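21 abr 2022

Dejo escrito lo del brazo antes de que se me mezcle con lo demás, porque mañana habrá que contarlo en limpio y ya sé que entonces me olvido de la mitad.

Empezamos la tanda de Javwood a primera hora. La tarea es la de siempre en el simulador: bajar la pinza sobre la alfombrilla verde, coger la pieza blanca pequeña, levantarla y dejarla al otro lado. Con la versión de marzo salía bien casi siempre, y los fallos eran de los aburridos, una pieza que resbala o un agarre torcido. Hoy la serie tenía 526 episodios y pensaba dejarla correr mientras revisaba los registros atrasados de Wukthorpe.

En el episodio 235 saltó el aviso de fuerza. Miré la gráfica y la lectura de la muñeca se había ido muy por encima del límite, pero el brazo no se había parado. Siguió empujando hacia abajo contra la mesa, con los dedos cerrados sobre nada, hasta que se agotó el tiempo del episodio. Después volvió a la posición inicial y arrancó el siguiente como si tal cosa. Eso es lo que me preocupa. Que falle la política entra dentro de lo normal, para eso entrenamos. Que el límite de fuerza no corte el movimiento es otra cosa, y en el brazo de verdad habría acabado con los dedos doblados o con algo peor si alguien tiene la mano cerca.

Paré la tanda y fui repitiendo el episodio paso a paso, con la misma semilla. El fallo se repite. La bajada hasta la alfombrilla no tiene nada raro, y el objetivo de altura que recibe el controlador está bien hasta que la pinza llega casi abajo. Justo en ese punto cambia de signo la corrección y el brazo entiende que le falta recorrido. 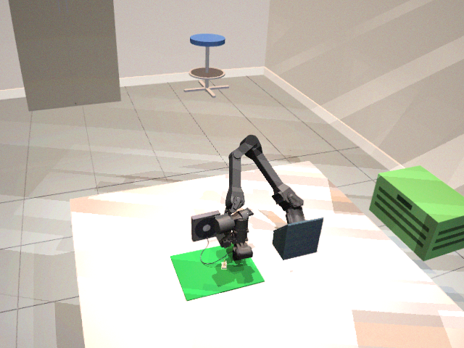

El brazo con la pinza justo encima de la alfombrilla verde.

Tardé bastante en dar con ello. La actualización de Jirnum que instalamos a principios de semana cambia el sistema de referencia de la muñeca, y nuestro archivo de configuración seguía con el antiguo. En la mayoría de las posturas no se nota. Con el codo muy alto y la pinza vertical, la fuerza aparece con el signo contrario, y el límite solo comprobaba valores positivos. Es un error nuestro. La nota de la versión lo avisa, en una línea, hacia el final.

Cambié la comprobación para que use el valor absoluto y corregí la referencia. Luego lancé tres repeticiones del 235 y en las tres el brazo se detuvo al tocar. También pasé unas cuantas posturas con el codo bajo - por si había roto lo que antes iba bien - y no vi nada raro. La serie completa la he dejado puesta, tarda aproximadamente 3 horas, y no me voy a quedar a verla.

Queda lo de Srithong. Allí tienen el brazo real con la misma configuración, copiada de la nuestra, y no sé si han actualizado. Les escribí a mediodía pidiendo que no lo enciendan hasta que comprobemos el límite con el brazo levantado y la mesa despejada. Contestaron que de acuerdo, sin más. He preferido llamar también, y me han confirmado que está apagado y con el cartel puesto en el interruptor.

Para mañana: mirar la serie, escribir el parte, y añadir una prueba automática que compruebe el signo de la fuerza al arrancar. La tendríamos que haber puesto hace tiempo. Tengo además los registros de Wukthorpe sin tocar.

He comido tarde y mal, y me duele la espalda de la silla.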